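Tramley talk, Friday, planner part (Garba does the hardware bit before me)

Slow down on slide 2!! Went too fast in rehearsal.

Start w/ the point. Disassembly order is a planning problem, grasping came second for us. Task graph first: each part a node, edges are "blocks". Cables are the nasty ones, they block everything and they move. Planner re-runs after every pick, takes around 400 ms, fine.

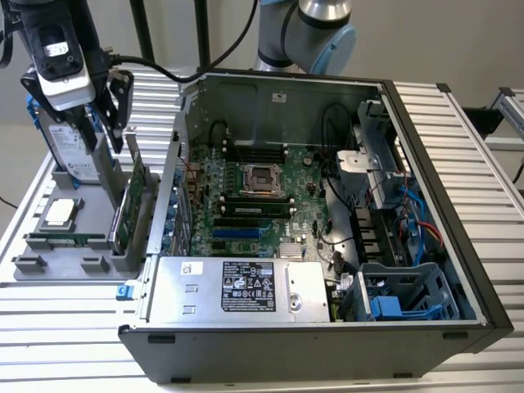

Perception next. Wrist cam gives pose, we only trust it for 3 frames in a row or we go again. Latched vs unlatched is a seperate classifier, Nadiia's work, say her name. Mention glare off bare metal, ask me later if they want the gory version.

Force control: drives slide out on a rail, so compliant on two axes, stiff on the third. Cap is 10 N sideways, then back off and replan. DON'T get dragged into tuning, Kathleen has the plots.

Replay tool demo if time. Log 27, the one where the graph was wrong and teh planner asked for the same part twice. Gets a laugh.

Repo goes up in July. Questions to Imelda if it's about licensing.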